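How Does a Lighthouse Get Its Light So Far?

Imagine you are steering a ship at night. It is raining, your cocoa has gone cold, and somewhere ahead are rocks that have been waiting a very long time for somebody to bump into them. What you would like, please, is a light.

People worked this out long ago. The first lighthouses were just fires on hills. A fire is cheerful, but it has problems. It goes out in the rain, it eats a whole forest of wood, and from far away it looks a lot like somebody cooking dinner.

Later keepers moved the fire indoors and used candles or oil lamps with glass around them. Better! But a lamp throws its light in every direction, and most of those directions are no use to a sailor. Light that goes up is wasted on the clouds. Light that goes down is wasted on the keeper's boots.

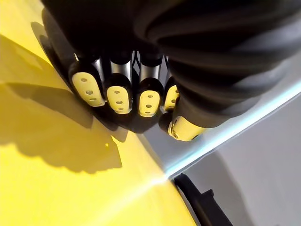

Four fingers, side by side. Hold yours up like this for the flashlight test below.

The flashlight test

Go into a dark room with a flashlight and stand close to a wall. Shine it and you get a small, bright circle. Now back away. The circle gets bigger and dimmer, because the same amount of light has to cover more wall. Put your fingers in front of the beam and you will see how easily it is blocked, too. A bare lamp in a tower has the same trouble, only with an entire ocean for a wall.

The answer was a special lens. A big solid lens would bend the light nicely, but it would weigh as much as a whale and be nearly as hard to get up the stairs. So the glass was cut into rings, with the thick, heavy middle left out. Each ring bends its own share of light until it all heads out to sea in a flat, strong beam.

The lighthouse at Skostcombe has a lens like this. It is made of 100 pieces of glass, and every one had to be polished. The keepers climbed 27 steps from their bedroom to the lamp several times a night - and you thought brushing your teeth was a chore.
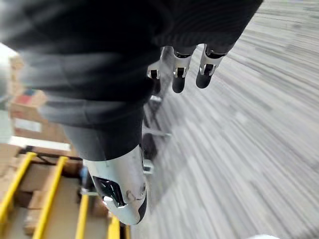 Lighthouses also have to tell you which one they are. A sailor who sees a light and thinks "Oh good, Skostcombe!" when it is really Vomwood is about to have a very bad evening. So each one flashes in its own pattern. Skostcombe gives two quick flashes and then a long dark gap. Vomwood gives one flash and seems rather proud of it. Sailors look up the pattern in a book called a light list, and then they know where they are.

By day you can't see the flashes very well, so many towers are painted with stripes or bands. Vomwood is red and white, like a giant sock.

Most lighthouses now run on electricity and switch themselves on at dusk. The keepers have gone home. The rocks, I am sorry to say, are still there.

Words to know

Beam: a line of light going one way.
Keeper: the person who looked after the lamp.
Lens: a piece of glass shaped to bend light.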